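From: Maja Bielecka
To: Parsons list
Subject: Re: Folding the grey ones

Hello all,

Sorry to be slow, it has been one of those weeks. I did get the grey cloth out on the table on Friday as Nawal asked, and I had a good think about it over a pot of tea.
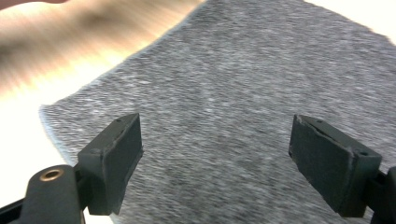
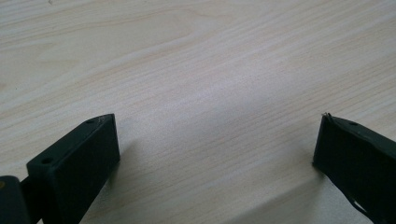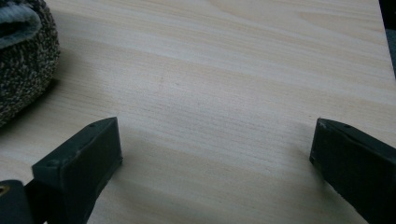
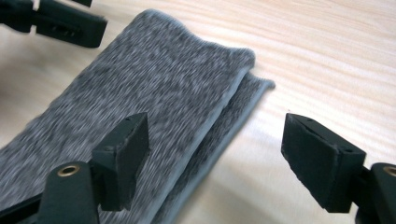 Nawal wrote:
> I've got 11 of these to put away before the August sale and they
> slide off the shelf whenever I fold them in thirds. Does anybody
> fold in half instead? And do you press them first? Lavanya says
> never, Ikhsan says always, and I'd like a quiet life.
> Nawal

Well, Nawal, I'm with Lavanya on this one, I'm afraid (sorry, Ikhsan!). A hot iron flattens that lovely speckled look and I don't think it ever quite comes back. I smooth mine out with my hands, starting in the middle and working towards the edges, and then I fold it in half and in half again. Don't fuss about getting the corners to match exactly – if the fold itself is nice and even, it will sit well enough.

As for the shelf, try putting all the folded sides to the front and keep each pile to four or five. My mother used to stack hers right up to the shelf above, and we were forever picking them up off the landing.

Themis, did you still want the spare baskets? They're in my hall and I keep walking into them. I can bring them along on the bus if somebody will meet me at the other end, and there's a bag of wool for Lavanya as well.

Love to everyone,
Maja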